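Course handout: Reading a Still Life
Unit 4. Fruit, tables and household things in European painting

14 shares 3 comments

Read this before the session and bring it with you. The second half is for use in the studio. Students who missed the unit on portraits can still follow it, but should look up the words "ground," "glaze" and "local color" first.

What the term covers

A still life is a picture of things that do not move by themselves. Fruit, flowers, dishes, dead game, books, musical instruments and kitchen tools are all common. The English term comes from the Dutch "stilleven," which came into use in the seventeenth century. French writers later settled on "nature morte," dead nature, and the Italian and Spanish terms follow different paths again. The Spanish word "bodegón" originally had to do with taverns and cellars, and it was used for kitchen and tavern pictures that include people.

Painted fruit is much older than any of these words. Wall paintings from Pompeii and Herculaneum show glass bowls of fruit, figs, loaves and birds. Pliny the Elder tells a story about two Greek painters, Zeuxis and Parrhasius, who held a contest. Zeuxis painted grapes so well that birds flew down to peck at them. Parrhasius then showed a painting covered by a curtain, and Zeuxis asked for the curtain to be pulled back. The curtain was the painting. Zeuxis admitted he had lost, because he had fooled birds and Parrhasius had fooled a painter.

You will meet this story in almost every book on the subject. Treat it as a story. Neither painting survives, and Pliny wrote several centuries after the painters were supposed to have lived. Its use for us is that later painters knew it. When a seventeenth-century artist put grapes at the front of a picture, educated buyers could be expected to think of Zeuxis.

Why grapes are hard

A grape is a small ball with a skin that lets some light in. Light hits the near side and makes a highlight. Part of the light goes through the flesh and comes out on the far side as a soft glow, so the side away from the window can look warmer than the middle. On top of that there is bloom, the pale dust on a fresh grape, which dulls the highlight wherever it has not been rubbed off.

Beginners usually paint every grape separately, each with the same white dot. The bunch then looks like a pile of beads. Look instead for the light and dark of the whole bunch, and get that down before you think about single grapes. Most of the grapes in a good painted bunch are barely described at all. A few at the front are finished, and the eye fills in the others.

Color causes its own trouble. Dark grapes are close to black in shadow, but black paint makes them look like holes. Mix a dark from blue and brown, or blue and a deep red, and save black for the gaps between the grapes if you need it. Green grapes go wrong in the other direction — they turn chalky if the lights are mixed with too much white. A little yellow in the light areas helps.

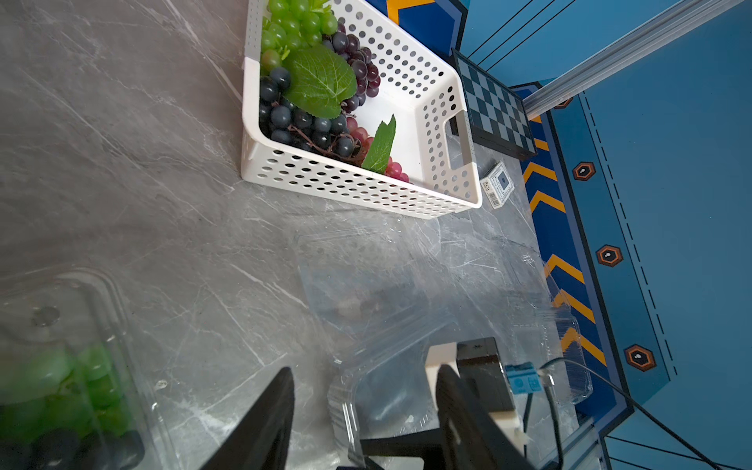 Areeba Orakzai
Lecturer, Drawing and Art History

Baskets and what they do

The basket of fruit became a subject in its own right around 1600. Caravaggio's painting in the Ambrosiana in Milan is the best-known case. It shows a wicker basket at eye level against a plain light ground, with grapes, figs, apples and a peach or two. Some of the leaves are dry and curled, and one apple has a wormhole. The basket sits slightly over the front of the ledge, which pushes it toward us.

A basket solves several problems at once. It holds round things together in a group with a clear outline, and it sets a regular pattern of weave or openings against the irregular shapes of the fruit. It also gives the painter an ellipse at the rim, and the ellipse tells the viewer how high the eye is. If the ellipse is wide open, we are looking down. If it is nearly a line, we are level with it. Check the ellipse first when you are trying to work out a viewpoint.

Leaves matter more than students expect. They break the outline, carry the color of the fruit outward, and show the time of year and the state of the fruit. Compare the way leaves are handled in Caravaggio with the way they are handled in Dutch work of a generation later, where dew drops and insects are common.

Games on the table

Chessboards, playing cards and dice appear beside food and instruments in a number of seventeenth-century pictures. Lubin Baugin's still life with a chessboard, in the Louvre, is the one we will discuss. It has bread, wine, flowers, a lute, cards, a purse and a folded board. It is often read as a picture of the five senses, with the board and cards standing for touch. Other readings take the games as a warning about wasted time.

Both readings are possible and neither can be proved from the picture alone. In your written work, say what evidence you are using. A text from the period, a title in an early inventory, or a matching set of prints is evidence. A feeling that skulls are gloomy is a weaker kind.

For a painter, a checkered board is useful for a plainer reason. The squares shrink and slant as they go back, so they measure the depth of the table. They are also merciless. If one line is off, the whole board buckles. Draw the outer edge first, then the two diagonals, then the middle lines, and only then the single squares.

Buyers and prices

Still life was placed low in the ranking of subjects taught by the academies. History painting came first, and pictures of fruit and flowers came near the bottom. The market did not always agree. Good flower painters in the Dutch Republic were well paid, and many ordinary households owned small pictures of some sort. The low rank did open a door for women painters, who were generally shut out of drawing from the nude and so from history painting. Fede Galizia in Milan, Clara Peeters in Antwerp and Louise Moillon in Paris all made their names largely with fruit and tables. Look at Galizia for restraint, Peeters for metal and reflections, Moillon for baskets.

Studio exercise

You will work from an arrangement for two sessions. Paper should be at least 12 inches on the long side. Use 300 gsm paper if you plan to work in watercolor; thinner sheets will buckle. The shop stocks Grabner pads and loose Jornside sheets, and either will do. Do not buy oil paper for this exercise.

Start with four small tone studies in pencil, each from a different seat. Use three tones only: the white of the paper, one gray and one dark. Pick the study that still reads from across the room and enlarge it.

In the second session, add color. Lay in the table and the background before the fruit. Students tend to leave the background until last and then find that every color they mixed was judged against white paper.

Sets of slides for this unit are in the library under shelf number 3436. They do not leave the building. The reading room closes at 5 p.m. in September and stays open later once the term is fully under way.

Questions to prepare

Where is the viewer's eye in the Caravaggio, and how do you know?
Which objects in the Baugin could be removed without changing how you read the picture?
Find a fruit painting made after 1850 and compare its background with one made before 1650. Cézanne is allowed, but over half the class picks him every year — consider Fantin-Latour or Chardin's later followers.

Written answers should fit on one page. Hand them in on paper at the start of the session. Label the back of your studio sheet with your name and seat number.

14 shares 3 comments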